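Pale work surface

A pale work surface is a tabletop, counter or bench finished in white, off-white or light gray. The type is common in kitchens, sewing rooms and small workshops. It is widely described as cleaner, brighter and easier to work on than a dark one. Only the second claim has much behind it.

Claims of cleanliness

Sellers often treat color as if it were a kind of hygiene. The Fomero catalog calls its light gray top "naturally fresh," a phrase it does not define. Color has no effect on how much dust settles on a surface. It changes which dust can be seen: crumbs, hair and dark thread stand out on white, while flour, pale lint and plaster dust almost vanish. On black the order is reversed, and white specks, fibers and fine scratches show up quickly.

The usual source for the idea that people wipe pale counters more often is a survey from the town of Zostlow. It covered 116 households, relied on what people said they did, and was paid for by a maker of counters. It is still repeated without any of these details.

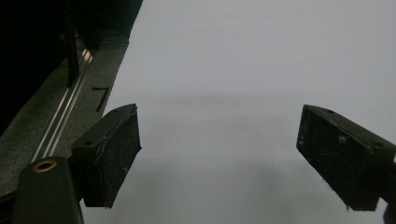
One reader objects that the article is too hard on light tops, having worked at a white bench for 9 years and never lost a pin on it; a pin, the reader adds, is what most people are looking for. The point is fair as far as dark or shiny items go. It says little about white buttons or clear beads.

Wear

Scuffs are said to "disappear" on pale finishes. Dry, light scratches may be hard to see at first, but grime can collect in them later and turn them gray. The Trundholm bench top was advertised as good for 1,000 wipes, with no mention of the cloth, the cleaner or the pressure used.

Glare

A glossy white top under a strong lamp can be tiring to look at. Matte finishes reduce this, though they tend to hold grease marks longer. Claims that one shade of gray solves both problems, as in the Tichý color chart, have not been tested independently.

See also: Countertop; Lint; Workbench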